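Plilen Program: Good Practice for Hand-Held Gripper Recording
Progress report to the Yule Fund
27 January 2026

Summary

The grant supports a written code of practice for teams that record household handling tasks with hand-held grippers. The second draft of the code was completed during this period and is now in use at the Virnow site. The first draft contained 145 clauses. Overlapping clauses have been merged, and the current text has 100.

Work completed

The section on workstation layout is final. It requires that the tabletop be cleared of everything the task does not call for, and that cables leave the table on the operator's side. Operators must check before each session that they can move both arms freely.

The section on equipment condition has been rewritten at the request of Bomance, our review partner. Gripper fingers are to be inspected at the start of every session. Surface wear is recorded on the inspection sheet and does not by itself take a tool out of use. A loose screw or a damaged cable does.

The section on soft items, such as cloth and clothing, remains in draft. Reviewers returned 20 comments on it, and 9 are still open. Most concern how a basket of fabric should be arranged at the start of a task, and how much variation between recordings is acceptable.

Fabric basket task at the Virnow workstation, and the tabletop between the fingers of a gripper:

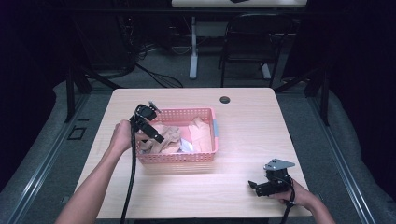
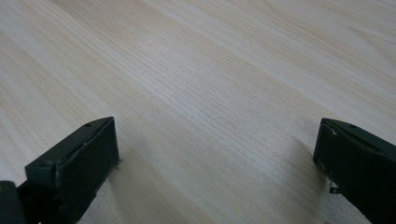
Matters for the Fund's attention

The open comments will require one further review round with Bomance. We ask the Fund to approve moving the remaining review allowance into the next period. No increase in the total grant is requested.

Next steps

The soft items section will be revised and sent to reviewers together with the inspection sheet. Publication of the full code is planned for June. Sites adopting it will be asked to keep their inspection records for the length of the program and to report any clause they are unable to follow.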